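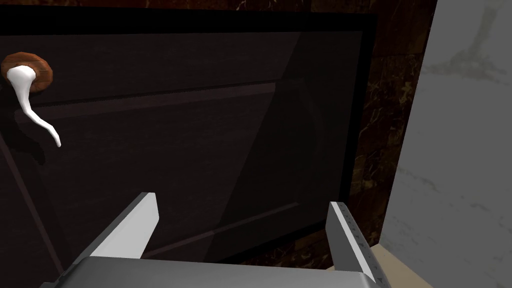
Dark paneled door with a white lever handle, close up.

Ga-eun Koo wrote:
> Has anyone tried the Ullero pads on something heavier than a sheet of paper? Mine let go of a coffee lid after 30 seconds and I can't tell if it's the film or my voltage.
> Also, is the Saturday call still on?

Hi Ga-eun, hi all,

Yes! I spent most of last week on exactly this and I'm thrilled with how it's going. Same pads, the thin ones from Wuyts, but I gave up on the stock film and cast my own silicone over the electrodes (Roel's recipe, the one he posted in January - thank you, Roel!). At 900 volts the old film held my test card for 34 seconds. The new one was still holding when I went off to make lunch. 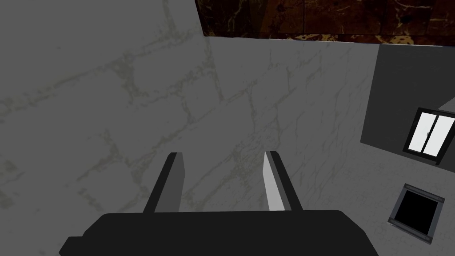 So I'd suspect your film before your supply. Check the edges first. If they've started to curl you get a little air gap and the grip just melts away, and cranking up the voltage won't bring it back. I wiped mine with alcohol, let them sit overnight, and got a much cleaner release too.

What I'd love to try next is the gecko-style texture Mirjam showed us at Tosside, with the tiny slanted ridges. I have 8 blank molds left and would happily mail a couple to anybody who wants to cast along with me - just write me off list.

The call is on, usual time. Ward is bringing his humidity numbers, and I can't wait to see them.

Joaquim Brandão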